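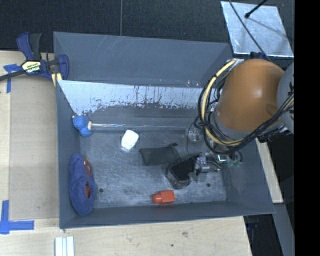

Ticket 543: Picking demo stalls before the open day
Opened by: Kathleen Fahy, Udside
Sent to: Culteo support desk
Status: Closed
Priority: High (visitors in April)

Original message

Hello all, and thank you again for being so patient on the phone. I said I would put it in writing and I'm afraid I've written rather a lot, so please get yourselves a coffee first.

We have our open day at the Bralledthorpe building coming up and the bin picking station is meant to be the first thing people see when they come through from the lobby. The idea is very simple. There's a gray bin with a mixed bunch of things in it, the arm reaches in, picks one up, carries it over to the other side, and the visitors get to say "ooh." Last year we had a conveyor and I can tell you there was very little ooh.

The trouble is the black case. I've attached a picture with the gripper over the right end of it. With the soft things we do fine on most tries. With the case, the arm goes down, waits, and then the screen says "grasp not confirmed" and the whole program stops until one of us presses resume. In a rehearsal of 40 picks this morning it stopped on the case every time the case came up, and I had my manager and the Subramaniam people standing there watching, and I talked about the weather.

What I've tried so far:
Restarted the controller, then restarted it again with the air off.
Wiped the gripper fittings with a dry cloth.
Took the case out and ran the program without it (no stops at all).
Put the case back in, and the stops came back.

I'd love to keep it in if we can. It's the one thing in there that looks like something a person would really want handed to them.

Reply from Culteo support

Hi Kathleen, thanks for the picture and for trying it without the case, that saved us a step. A couple of questions. Is the case always lying flat when it fails, or also when it's tipped up on another item? And has the bin been moved since the station was taught? I can see a clamp on the rim at the upper left and blue tape on the table by it, so I'm guessing someone marked the position.

Please also send the log file from the rehearsal, and the grip settings page if you can get to it.

Kathleen Fahy

Log file and settings are attached. It fails flat and it fails tipped, though I'd say flat is worse. As for the bin, yes, the tape is my doing! We had the station turned to face the door so that the families at the back could see in, and I put the tape down afterward so it would stay where we wanted it. It did not occur to me until I read your question that "where we wanted it" and "where the robot thinks it is" might be two different places. I feel a bit silly about that.

Reply from Culteo support

No need, it happens at nearly every show. The log has the arm stopping 3 mm above where it ought to be over the floor of the bin. A bundle of cloth is tall and squashy and will forgive that. A flat case won't.

Please do the following, in this order:
1. Stop the program and send the arm to its home position.
2. Empty the bin completely. Check that the clamp is tight.
3. Open Setup, Work Area, Teach Bin, and touch off the corners when it asks you to.
4. Save under a new name, so you still have the old one.
5. Refill the bin and run the case alone first.
6. In Grip Settings, change "On failed grasp" from Stop to Retry, and set the number of retries to 2. If it misses in front of a crowd it will just have another go.

One thing about step 3: keep your visitors' barrier up while you do it, even if it's only staff in the room.

Kathleen Fahy

Done, all of it, and I only had to do step 3 over again once, when I touched the wrong corner and it got very cross with me. The case on its own was picked first time. Then we put everything back in, the blue bundle and the fuzzy one and the pouch and the red-orange bottle and so on, and ran the full rehearsal again with no stops. It did retry on the case once. My manager thought that was part of the show and I let him think so.

Would you mind leaving the ticket open until after the open day? I'd sleep better.

Reply from Culteo support

Of course. Good luck, and keep a copy of the saved setup on a stick in your pocket.

Kathleen Fahy

You can close it now, with my thanks! We ran from ten in the morning until four. It stopped a single time, when a little boy found the pause button, and he was terribly proud. Could somebody tell me whether the buttons can be locked for next year?

Reply from Culteo support

They can. Setup, Panel, Lock Buttons. The emergency stop stays live whatever you choose. Closing.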